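Does it make sense to pay for 600 demos when so many look like this?

Posted in: Robot learning, small labs
Asked by Treniton

We want our arm to learn to pick thin boxes off a shelf. The plan is 600 teleoperated examples from a gripper camera. We have 383 so far, and I'm starting to doubt the whole idea. The policy trained on them still closes short of the box more often than I'd like. Everybody tells me to collect more. More of what?

Plenty of our close-up views are along these lines, with the fingers together, a blue and white striped thing standing just past them, and blur over all of it.
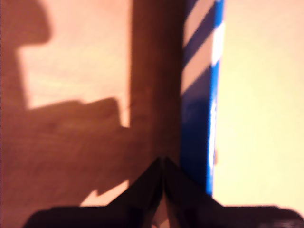 Drunard doesn't see how more of the same can help, and would like to know what the policy is supposed to learn about depth from one camera at that range.

Fair point, and I have no good reply to it. The shadows bother me too. Do I keep going to 600, or stop and change something?

Pluscombe
4 votes
Stop. 600 is a number somebody liked the sound of. Train on half of what you have, then on all of it, and compare on the same shelf. If the curve is flat, the next 200 won't save you. I'd also add a fixed side camera before recording anything else – and lock the exposure on the one you've got. We cut 13 episodes from a set once, all late grasps with hesitation in them, and got more out of that than from a week of new recording. I wouldn't promise you the same.

Tesfamariam
0 votes
Just add augmentation, works fine. Random brightness, random crop, some 5 copies of each. Never had to look at a single frame.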